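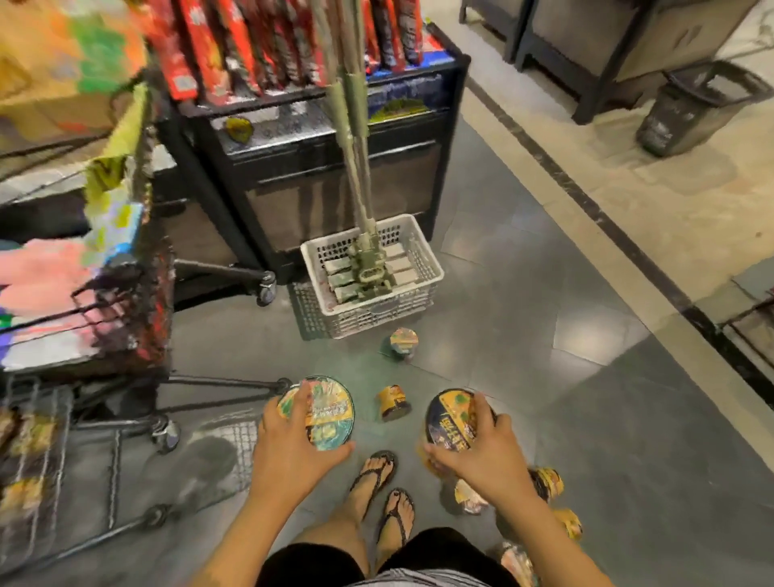 Page last changed: October, teatime

Lestville > Who we are > About us

About Shop hours Noodles Deliveries Find us

Fambridge Noodle Stores, in short – we sell instant noodles. Cups, bowls, multipacks, a few sauces. Began as one shelf in a corner shop in Lestville, now our own place with a stock room at the back.

Everything gets sorted by hand. Boxes opened, bowls and cups out on the floor, then into the white baskets by flavour. Veg ones kept apart, always. Lids looked at one by one – dents go in the reduced bin by the till, torn wrap dosen't go out at all. Not a fancy system but it works for us.

563 kinds tried over the years, 75 on the shelves at the moment. The rest were too salty or too dear, or we just couldnt get them again. Juvenero mixed box is the one most people start with: 9 bowls, you pick the heat. Ogura box is for those who already know what they like.

Student halls, offices, night shifts – we deliver to all of them, Lestville and Fambridge. Small orders fine. Ring before 3pm for same day.

Want a flavour we've not got? Write it in the book on the counter. We do read it.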